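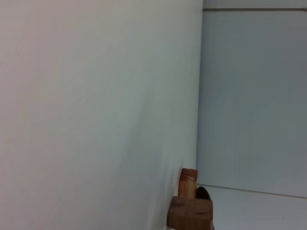 Máquinas em casa: ainda falta

Na oficina da Urora, o braço robótico passou a manhã num trabalho que uma criança faz sem pensar: pegar peças pequenas e guardá-las. Desde dezembro foram 1.925 tentativas, com 1.023 acertos.

"Peça encostada no canto é o pior caso", diz Valdir Leite, técnico da equipe. "A garra precisa de espaço dos dois lados."

Na linha da Romis, com tudo na mesma posição, o acerto chega a quase 75%. Numa cozinha comum nada fica parado - e dobrar roupa, por enquanto, segue sendo trabalho de gente.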